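How to Clean a Food Processor Without Resenting It

Updated 4/29/25

A food processor saves you ten minutes of chopping and charges you fifteen minutes of washing. I have owned three. The first was a Birkora that weighed as much as a toddler and had a lid with more crevices than the English coast. I learned most of what follows from it, mainly by doing the opposite first.

Start before you start. Wipe a thin film of cooking oil over the inside of the bowl if you're doing carrots or anything with turmeric. The orange will still get in, but it won't move in permanently.

When you've finished, unplug the machine. Take the blade out by its plastic hub and wash it right then, alone, under the tap. Do not lower it into a sink of cloudy water and go off to answer the door. You will forget it's in there and it will remind you.

Now put the bowl back on, without food, and half fill it with warm water and a drop of dish soap. One drop. I once used a proper squirt and spent the evening chasing foam along the counter. Refit the blade, lock the lid, plug in, and pulse for a few seconds. Unplug again, pour it out, rinse. Most of the hummus goes with it. 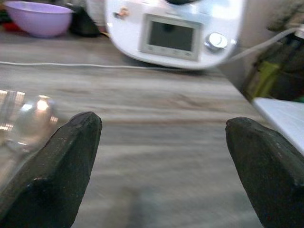

What stays behind is in the lid. Every lid has a groove, and every groove has a piece of parsley from last November. A wooden skewer gets it out. So does an old toothbrush, provided everyone in the house knows which toothbrush it is. If yours has a rubber seal that comes off, take it off and dry it flat before putting it back. Check the manual before you pry, though. The seal on my Rellon was not meant to come off, and now it does.

The base never goes in water. Wring out a cloth until it's barely damp and wipe from the top down, then run a dry cotton swab around the buttons. Dried flour turns to cement in there.

For smells, mix 2 tablespoons of baking soda with enough water to make a paste, smear it inside the bowl and leave it for about half an hour. Onion gives up. Garlic negotiates.

Dry everything fully and store the lid loose on top of the bowl. Locked shut, it keeps yesterday's air in, and yesterday's air was pesto.

Comments on this page are closed at 200, and we stand at 181, the bulk of them concerning whether the bowl can go in the dishwasher. Top rack, if the manual allows it, and away from the heating element. Mine went on the bottom rack once and has leaned slightly to the left ever since.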